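3.2 Bin setup and rules for a valid attempt

Results from bin picking are hard to compare when each lab sets up its bin in its own way. We followed the draft practice of Kamath and Acharya and wrote down every choice it leaves open. The bin must be fixed to its support before a session begins, and it may not be shifted until the session ends. Objects are dropped in from a box and are not arranged by hand. An operator may enter the cell only after the arm has been stopped and the stop has been logged.
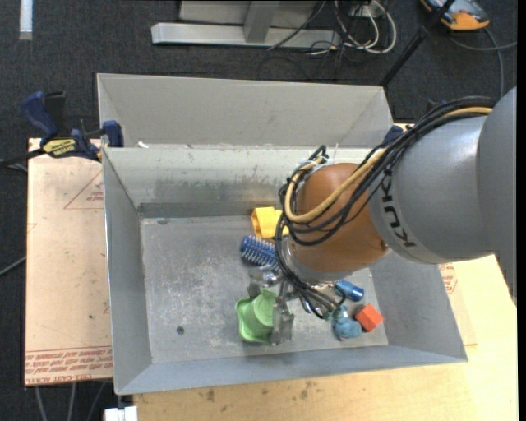 Figure 2. A grasp on a light green, cup-like object at the bottom of the metal bin. A clamp holds the upper left corner of the bin.

An attempt starts when the gripper passes below the rim. It counts as valid if the fingers close once and the arm then leaves the bin, with or without an object. Contact with a wall is allowed but must be noted - earlier work often dropped these cases, which raises the reported rate. Of 174 attempts logged under the rules, 43 included wall contact and 2 were thrown out after an operator stop.

Cables and hoses on the arm need a separate check. They can hide objects from a fixed camera, so we require that object labels be made from a view taken with the arm outside the bin.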